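Pre-run checklist with comments: grasp planner, simulated tableware set

By Botond Tóth
November 6, 2019
2 min read

Applies to the Skamutau planner branch before it is merged into the Dondgate build. Work through the items in order and write a comment against anything that isn't a plain pass. Reviewer for this round: Tibor Bognár.

1. Config and build
[x] Planner and simulator built from the same commit.
[x] Random seed written to the log header.
[ ] Old September parameter file removed from the search path. Comment: still there. It loads only if the new one is missing, but it should go. Botond to delete.

2. Limits
[x] Joint and speed limits read from file, no values in code.
[x] Planner timeout set to 200 ms.
[x] Timeout returns "no plan" and holds position. Comment: tested by forcing it 7 times. Held each time.

3. Perception input
[x] Wrist view and depth share one clock.
[x] Stale depth is rejected.
[ ] Segmentation stable on textured tabletops. Comment: speckled surfaces give small false blobs. The size filter drops most of them. Leave open.
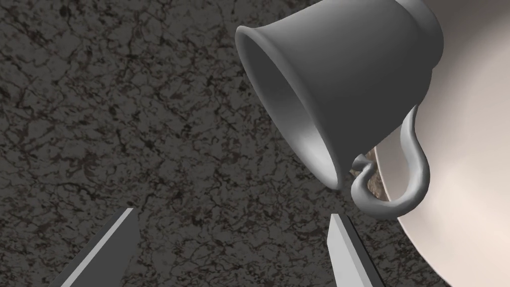
4. Grasp candidates
Candidates are scored on finger clearance first and on distance second. The check is to open the wrist view with both fingers in it and compare the top candidate with what is really there. With the tilted gray mug, the right finger is the nearer one and its tip sits a short way below the hooked end of the handle, so a straight advance has to be scored down. The old scoring treated the handle as a plain loop and left the hook out of the collision shape. Use the full mesh for any handle that isn't a plain loop.

[x] Full mesh loaded for scroll handles.
[x] Plate kept as an obstacle while the mug is the target.
[ ] Clearance penalty reviewed. Comment: Tibor wants it higher. I think it's fine for mugs and too low for bowls – needs a separate value.

5. Regression
[x] Undthorpe set replayed, 59 episodes, no crashes.
[ ] Collision log read by a second person. Comment: 2 contacts flagged at the handle, both with the old collision shape. Rerun before sign-off.

6. Stop behavior
[x] Stop command clears the queue.
[x] Restart needs a fresh plan – cached plans refused.

Status: not released. Items 1, 3, 4 and 5 have open lines. Send comments to Tibor through the Sipos tracker.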